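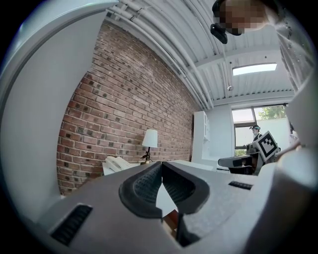 When I moved to Dillidard in January, I did not know that the hardest thing to learn would be the bread. In my country we buy bread every morning, and a loaf which is one day old is given to the hens. My new neighbors on the hill bake once in 8 days and they eat the same loaf until the end. The first one I baked myself was so hard at the bottom that I could knock on it like on a door. I put it on a brown wooden surface, the same sort of brown wood you can see a small piece of in the photo, and I tried to cut it with a knife that was too short. After this I bought a longer knife and I started to write down everything in a notebook.

The flour I use comes from the mill at Tutandale. They sell rye and wheat, and also a mix of both which they call Boltow. I don't know why it has this name. The woman in the shop did not know either. It is darker than other flours and it drinks more water, so if you follow a recipe from a book, your dough will be too dry.

My recipe now is like this. In the evening I mix 198 grams of old starter with 400 grams of Boltow and enough warm water to make a thick porridge. I cover it with a plate and go to sleep. In the morning it smells of apples - sour ones - and there are small holes on the top. Then I add the rest of the flour, until the whole flour is 1000 grams, and salt, one spoon and a little more. I don't knead it very much. Rye does not like it and my hands also do not like it.

The oven in my apartment is old and the left side is hotter. I turn the loaf one time, after half of the baking. If I forget, one side is black, and then I cut this side off and eat the rest with a lot of butter.

What surprised me is how the taste changes. The first day it is almost too wet to cut. The third day is the best, I think, and my neighbor says the fifth, and we have discussed it on the stairs more than was necessary. At the end of the week I toast it, or I put it in soup with onion and caraway.

In July 2019 there will be the summer market in Urquhart, and I was asked if I want to bring some loaves. I said yes before I was thinking. My oven takes only two at once, so I must bake for several evenings, and for rye bread this is fine. I still have to find a box that is big enough and goes on the bus. If somebody reading this has carried bread on a bus in hot weather, please write to me whether you used paper or cloth.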